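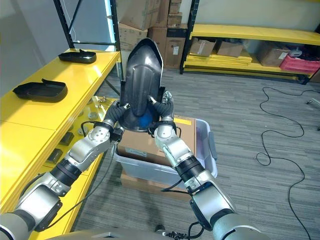 Normas de uso para un robot de dos brazos que mueve carcasas de plástico

Publicado por Najwa Farah

Hola. En el taller tenemos un robot de dos brazos que coge tapas negras de plástico, bastante grandes, y las pasa de las cajas a las estanterías amarillas. Me han pedido que escriba las normas de la zona y no sé por dónde empezar. ¿Hay que vallarlo todo? ¿Los cables por la moqueta son un problema? Somos 3 personas por turno.

Bevan Pomare

Empieza por la evaluación de riesgos de la tarea completa: robot, manos, pieza y entorno. La ISO 12100 sirve para el método y la ISO 10218 para robots industriales. Que el brazo sea «colaborativo» no te libra de evaluar la pinza y la pieza. Una tapa alta y curva sujeta por los dos lados puede soltarse o golpear a alguien.

En nuestro taller tenemos escrito esto:

Nadie entra en el alcance de los brazos con el robot habilitado.
Parada de emergencia a mano y probada al empezar el turno.
Cables recogidos o bajo canaleta. Los bucles sueltos en el suelo, fuera.
Cajas y cubetas siempre en el mismo sitio, marcado con cinta.

Lo de vallar depende de lo que salga en la evaluación. Si el robot se desplaza, mira también qué norma aplica a la base.

Ruba Masri

Los cables, sí, recógelos. Yo tropecé con uno en enero.

Cheng-en Cheung

Pon un cartel y ya está, con 11 robots nunca nos ha pasado nada.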